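Reporting graffiti on a commissioned mural in Clandton
Posted in Public Art and Neighbourhoods

A mural on the laneway side of our building was tagged overnight. It was commissioned in July. Is the owner obliged to remove the tag, and may we paint over it ourselves?
Mareike Kettler

Elfriede Kuhlmann
Please do not paint over it. A registered mural remains subject to the artist's agreement, and the artist must be offered the repair first. Lodge a report with council and quote the registration number — yours should be on the plaque.
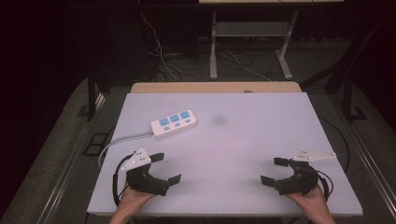

Power strip on the work table

Reports are normally acknowledged within four business days.
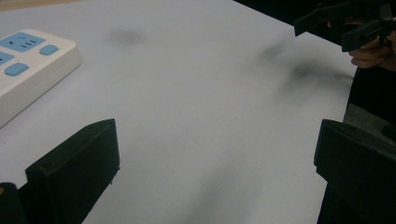 Who pays for the repair?
The building owner pays, unless the agreement names a maintenance fund.

Abilio Segura
Ours was tagged twice. Council came eventually. Ring them.

Gudrun Hovland
I would add a point on protective coatings.

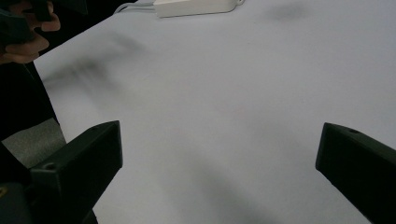

Sacrificial coatings must be reapplied after each clean, and the artist should approve the product in writing. Test the cleaner on a spare primed panel beforehand. A pale surface with darker grey smudges, like the white one shown here, makes residue difficult to judge, so choose a panel in the mural's own colours. Our repair cost $2230, coating included.
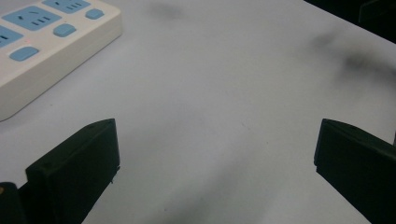 Keep the invoice with the agreement, as the owner's insurer may request both.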